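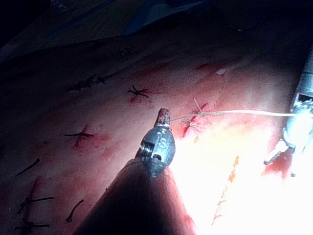 One owner wrote to ask whether the box could go on the pole first and the pole in the ground second, as it looked easier that way. It can't. The Berkance box is heavy enough to pull the pole out of plumb before the soil is packed, so set the pole by itself and leave it overnight.

4. Mounting the box

You will need the Berkance nest box, the Deson pole (both halves), the Begović bracket, bag 337 with the bolts and washers, and a 1/2 inch wrench. The wrench is not supplied.

4.1 Join the two halves of the pole. Turn the upper half until the spring button clicks into the hole.

4.2 Slide the baffle onto the pole, narrow end up, and tighten its clamp by hand. You will set the final height in section 5.

4.3 Fit the bracket over the top of the pole. The long arm points to the back of the box.

4.4 Put one washer on each bolt and start all the bolts by hand before you tighten any of them.

4.5 Lift the box onto the bracket and swing the latch closed. A second person should hold the pole.

4.6 Turn the entrance hole away from the prevailing wind. If there is a tree or shrub within a short flight, face the hole toward it.

CAUTION: Do not stand on the top step of a ladder to reach the latch. Take the upper half of the pole down, mount the box at waist height, and raise both together with a helper.

NOTE: The bolts are 304 stainless. If you replace one, use the same grade. Zinc-plated bolts will rust where they touch the bracket.

NOTE: Have the box up by March in most areas. In the South, earlier is better.

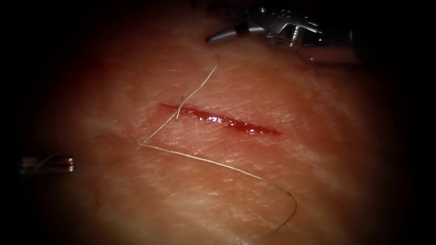

Stallia Customer Support, Backyard Birds Department

5. Setting the baffle and first check

5.1 Loosen the clamp and move the baffle so that its top edge is 2 feet below the floor of the box. Retighten.

5.2 Check that nothing a squirrel or raccoon can jump from is within 8 feet of the pole. Fences and parked trailers count.

5.3 Open the side panel and look in. The floor should be bare. Do not add straw, wood chips, or sawdust for wrens, swallows, or bluebirds.

5.4 Close the panel and turn the peg a quarter turn.

After the first week, check the bolts once. Look inside every few days during the nesting season, in the early afternoon if you can, and keep each visit short. Stop opening the panel when the young birds are fully feathered, or they may leave the nest too soon.

CAUTION: In the United States, the active nests of native birds are protected by law. Do not move the box or remove a nest with eggs or young in it.

If the latch will not close, see section 9.

Comments

Anonymous
Section 5.1 should say which way up the baffle goes. I know it's in 4.2 but I had skipped ahead.

Anonymous
My bag had no washers in it. Support mailed some and they came Thursday.

Guest
Does the bracket fit the old square pole?

Guest
No, round only. I tried.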